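Lining a box with plaid paper, corners won't match
Forum: Paper, Fabric and Wall Coverings
Tuesday, March 30, 2021

tellarley47
I'm lining the inside of a small three-sided enclosure with pastel plaid on white. Back and both sides, with a cream marble-look floor. The back went on fine. Do I need to match the bands where the sides meet it? I have 3 sheets left.

saqib_k
Match them. Plaid shows every mistake. Start at a corner and work out both ways.

Pruder
Disagree. If there's a post in the corner, it covers the join. I wouldn't waste paper on it. Can you post a picture?

tellarley47
Both sides are up now, so you can tell me how bad it is.
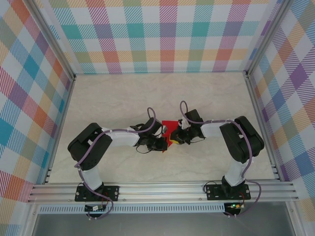

Plaid on three walls, aluminum posts in the back corners

Pruder
Leave it. The posts break up the pattern and the sides look stretched from that angle anyway. I'd put my effort into keeping the top edges level.

saqib_k
I'd still want the horizontal bands at the same height all the way around. Hold a ruler level across the back and carry the line over. Vertical bands I don't care about.

cloketti2065
What did you stick it down with? Spray glue bubbled on mine after a week and I had to redo one side.

tellarley47
Double-sided tape along the edges, nothing in the middle. I'll check the heights with a ruler tonight. The floor is staying as it is.

saqib_k
Tape is fine. You can lift it and shift it if the heights are off.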